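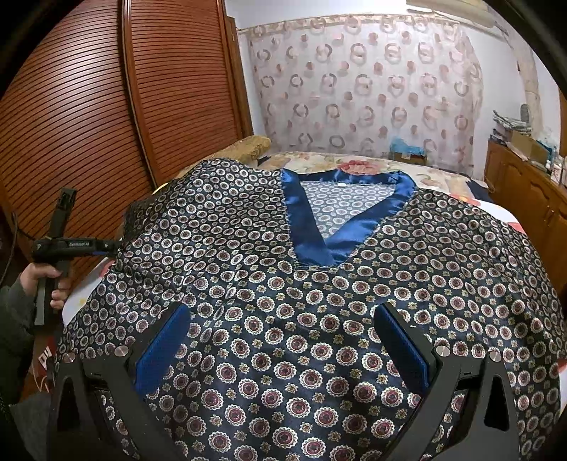 La prenda azul marino, extendida sobre la cama.

Foro > Jardín y huerto > Suelos y sustratos

Tema: Mantillo o compost para bancales nuevos (y cuánto pedir)

malvarrosa
Agosto de 2023
Buenas. Tengo que llenar cuatro bancales elevados de 2 m x 1 m y 40 cm de alto. El terreno de abajo es arcilla compacta, de la que se agrieta en verano. En el almacén me ofrecen big bag de mantillo cribado Rikutach y también compost vegetal Burkitz en sacos de 50 litros. Mi idea era llenarlos enteros de compost, que para eso son hortalizas, pero el del almacén dice que no. ¿Qué haríais? Quiero plantar en otoño habas, ajos y alguna lechuga.

tierrafirme
Hazle caso al del almacén. El compost solo se hunde. Yo llené uno así y a los dos años tenía un palmo menos de altura y una costra arriba que no dejaba pasar el agua. Tierra vegetal de base y compost en los últimos 10 cm, mezclado con la horca.

paco_huerta
No estoy de acuerdo. Llevo tiempo cultivando en compost puro y me va bien. Que baja, sí, pero se repone cada primavera y ya está. La tierra vegetal que venden por aquí es la que sacan de las obras pasada por una criba. La última que compré traía cascotes y raíz de grama. Prefiero reponer compost a arrancar grama.

tierrafirme
Eso depende del proveedor. Se pide ver el montón antes de pagar y se coge un puñado. Si al apretarla hace una bola que luego se deshace con el dedo, vale. Si queda como plastilina, es subsuelo.

Wiesława Malinowski
Hola. Cuatro bancales de esas medidas son 3.200 litros llenos hasta el borde. Con sacos de 50 te salen 64 sacos, y a ver quién los descarga. Yo pediría a granel la tierra y compraría en saco solo el compost.
Otra cosa: antes de echar nada, clava la horca en la arcilla y muévela adelante y atrás, sin voltear. Si dejas la capa compacta tal cual, el agua se queda parada en el fondo del bancal y los ajos se pudren. Me pasó con los primeros.

malvarrosa
Gracias. ¿Y grava en el fondo para drenar? Mi cuñado insiste.

Wiesława Malinowski
Grava no. El agua se queda en la tierra de encima hasta que se satura, y además pierdes profundidad.

paco_huerta
En lo de la grava coincido. Cartón sin cinta ni tintas brillantes, si tienes hierba debajo, y nada más.

limonero_77
Yo metí ramas y restos de poda en el fondo para ahorrar tierra. Con 40 cm no sé si lo haría, las habas echan raíz larga. En los míos, que son de 60, sin problema, aunque el primer año noté las lechugas amarillas y tuve que abonar.

tierrafirme
Con 40 no. Y si lo haces, la madera bien abajo y podrida, que la fresca tira del nitrógeno.

malvarrosa
Descartado entonces. He vuelto a pedir precio. El Rikutach a granel me sale por 236 euros puesto en la puerta, tres metros cúbicos. El portal lo tengo estrecho y el camión no entra, así que hay que llevarlo a carretilla desde la acera. ¿Alguno sabe si se puede dejar allí un par de días?

limonero_77
Pregunta en tu ayuntamiento, en el mío hay que pedir ocupación de vía aunque sea para una mañana. Y tápalo con una lona. Si le llueve encima pesa el doble y se hace barro.

paco_huerta
236 por tres metros de tierra que no has visto me parece caro. Por ese dinero yo me traía estiércol maduro de una cuadra y lo mezclaba con la arcilla que ya tienes. La arcilla no es mala, retiene muchos nutrientes. Lo que necesita es materia orgánica y tiempo.

tierrafirme
Tiempo es lo que no tiene si quiere plantar los ajos en noviembre. Y con estiércol hay que estar muy seguro de que está hecho. Además, sacar arcilla para llenar cuatro bancales es dejarse la espalda.

paco_huerta
Pues que haga dos este año y dos el que viene. No hay prisa.

Wiesława Malinowski
Lo de hacer dos y dos no es mala idea si el presupuesto aprieta. Malvarrosa, mide el pH cuando llegue la tierra, con unas tiras basta. Si pasa de 8 a las lechugas no les va a gustar, y mejor saberlo antes de repartirla.

malvarrosa
Mañana me acerco a ver el montón y hago lo de la bola. Si me convence, pido los tres metros para los cuatro, con compost Burkitz arriba. Si trae cascotes, hago dos bancales con lo que encuentre y dejo los otros para el año que viene.

limonero_77
Llena hasta arriba del todo, que siempre baja algo con los primeros riegos. Y guarda un par de sacos de compost para recebar después del invierno.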